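Ticket 1609 - Kvam meal planner, family account
Status: open
Subject: Toddler portions gone haywire, snack reminders at 3 a.m.

Hi again! So I've been using Kvam to plan meals for my two kids (one is a toddler, one is in second grade and lives on noodles), and up until Monday it was great. Then I moved our favorites over from Grandico and everything went sideways. My little one's lunch now says 167 chicken nuggets. He's a good eater, but come on!

What I've tried so far:

Logged out and back in. Same nuggets.

Deleted the lunch and typed it in by hand. It looked fine until I hit save, then it jumped right back.

Turned off the "grow with me" portions setting. That fixed breakfast - but only breakfast, and now the snack reminder goes off at 3 a.m. instead of 3 p.m.
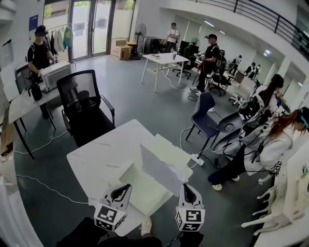 Kvam Support: Thanks for all the detail. Recipes brought in from Grandico sometimes carry their weight in grams, and our planner reads that number as pieces. Could you open the nugget recipe, tap Units, and tell us what it says? For the reminder, please check the time zone under Household, not the one under your own profile.

OK, Units was blank! I picked grams and saved, and lunch went back to normal. I did the same for the lentil soup and the mini muffins. The time zone under Household was set to somewhere I've never been, so I changed it and we all slept through the night.

The shopping list is still off, though. It wants me to buy 60 yogurts for the week, and I can't find a Units button anywhere on that page.

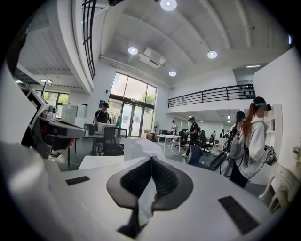 I also tried clearing the list and building it again from the Vimimau add-on, and that gave me 40 yogurts, so it's moving in the right direction I guess? The bananas and the oatmeal come out fine both ways. It's only the yogurt, and only the Mutmont kind I saved as a favorite - if I swap in plain yogurt the number looks right. I'm leaving the favorite where it is so you can take a look, and I'll shop from a paper list till I hear back.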